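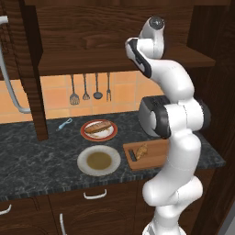
Kurzfilmwettbewerb Troltthorpe: Notizen zur Einreichung

Die Ergebnisliste steht seit dem 29. Oktober online. In der Sektion Dokumentarfilm unter 30 Minuten gab es 146 Einreichungen, 11 davon kamen in die Endauswahl. Der Hauptpreis ging an »Predov«, eine Produktion aus dem Umfeld der Filmwerkstatt Pimentel. Mein Beitrag war nicht in der Endauswahl.

Zum Ablauf, soweit er für spätere Einreichungen relevant ist: Die Vorauswahl lief über fünf Sichtungsgruppen, jede Datei wurde von zwei Gruppen bewertet. Die Wertung umfasst fünf Kriterien, Ton und Bild werden getrennt benotet. Bei mir lag der Ton deutlich hinten. Die Mischung war auf Kopfhörer abgestimmt, gesichtet wurde im Saal – das hätte ich vorher prüfen müssen.

Technisch gab es zwei Punkte. Das Portal nimmt ProRes an, rechnet für die Sichtung aber in H.264 um, und dabei gehen eingebettete Untertitel verloren. Eine separate SRT-Datei bleibt erhalten. Außerdem muss die Bildrate im Formular von Hand eingetragen werden, voreingestellt sind 24 Bilder pro Sekunde.

Die nächste Frist ist im Dezember, beim Festival Virnalia. Dort wird ein DCP verlangt, Untertitel als eigene Spur. Die Tonmischung mache ich bis dahin neu, der Schnitt bleibt unverändert.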